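Fleltitz Community Hall – quarterly safety check, June 15, 2020

Fire exits: clear. Rear door sticks, needs planing.
Extinguishers: all 17 in date. Bracket loose by the kitchen.
Emergency lights: pass, except the one over the stairs. Same fault as April.
First aid box: plasters low, eyewash out of date. Reorder from Tirkico.
Electrics: cooker socket cracked – taped off, do not use.
Flooring: lifted edge near the stage, over 300 mm long. Trip hazard.
Storage: chairs stacked too high again. Six is the limit.
Tables: tops sound, no sharp edges.
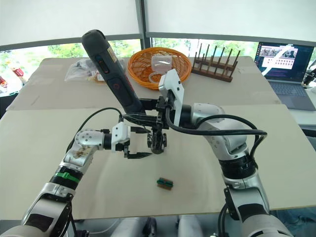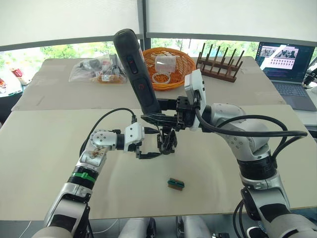 Water: hot tap in the gents runs too hot, valve to be adjusted. Cold taps fine.
Boiler: Cillurer unit, serial ending 1613, service sticker missing. Ask for a copy of the certificate.
Outside: one slab rocking by the ramp. Handrail firm.

Result – pass with actions. Stair light and socket first.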